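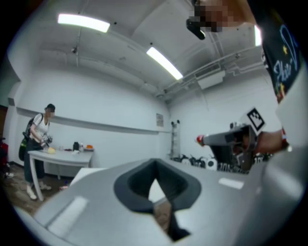

Rekness had been on my list for ages, so when the open day at Dumance finally came up I put my name down the same evening, bought a train ticket and told everyone at home to expect a full report (this is it, I'm afraid, and it goes on a bit). Dumance teaches robots to do small household jobs, and it does the teaching by hand. You take hold of a gripper, you do the job yourself, and the recording goes off to be learnt from. I had imagined a great humming hall. It's a white-walled room with a wooden floor and plain white tables, and a woman in a black cap was standing at one of them with her rucksack still on her back, gripper held out in front of her and a yellow spongy thing by her hands. I felt at home straight away!

We went round in groups of 6, which was just right, as everybody got close enough to see and there was time for daft questions. Mine was about the black-and-white squares on the grippers. They tell the software where each gripper is and which way it's tilted, so the robot can follow the same path later on. Our guide had plainly answered this a good many times and was lovely about it.

Then we were each allowed three goes, and I have to say it is much harder than it looks. You lose all the feeling in your fingertips, and I kept wanting to put the thing down and just use my hand. The advice was to go slowly and keep the movement smooth, and if you fumble, to carry on and put it right, as a robot needs to see that too. I was given a sponge to move from one side to the other. My second go was my best. The third we shall pass over.

The fruit was what I'd really come for, having read about it in the Gilarano newsletter back in July. It takes a gripper in each hand, and on the table there's a round glass plate of strawberries with their green tops still on. I could have watched the jaws closing on those bright red berries all afternoon, and I rather think I held my breath. 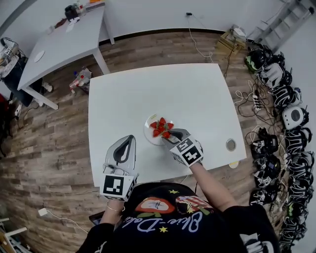

Getting there and getting fed

The number 26 bus from the station stops at the gate. Tea and a very decent slice of seed cake at the Moriarty café across the road, open until six. Book ahead for the tour and wear shoes you can stand in.

14 shares
3 comments
Search this site... Go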